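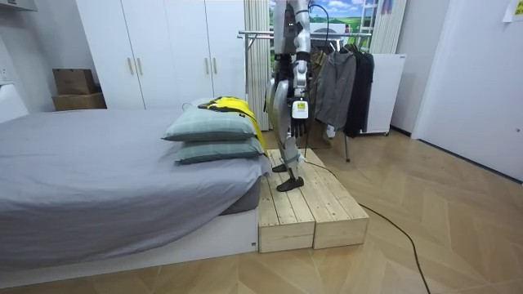 Finished Sutance last night, or this morning if we're being picky. 2 am. Not sensible, had work.

So. It's a generation ship book, which I usually avoid as they all seem to go the same way (mutiny, algae, someone finds the old captain's log). Picked it up in the charity shop in Stodham because the spine was nice. 377 pages, quite small print.

The ship is the Keltcombe and it left with 2,123 people aboard. By the time we join it's a lot fewer and no one will say why. Varma is the archivist, she's meant to be cataloguing seeds but keeps finding names crossed out in the registers. That's the whole first half really, a woman reading ledgers in a cold room. I loved it. Slow but good slow.

Then around page 200 we get the second narrator and I nearly gave up. He's a dock pilot, he swears a lot, his chapters are all one paragraph. Stick with him though – by the time the two of them are in the same corridor I was reading standing up in the kitchen with the pasta boiling over.

Moans: the map at the front is useless, half the decks arent on it. The romance came from nowhere. And the last 40 pages are a hearing, with actual minutes, which I skimmed and then had to go back to becuase the big answer is tucked into item nine. Grr.

Still, four stars from me. Maybe four and a half, I keep thinking about the seed room.

There's a sequel apparently, library has it on order. Will report back. Next up is something with dragons, need a rest from airlocks.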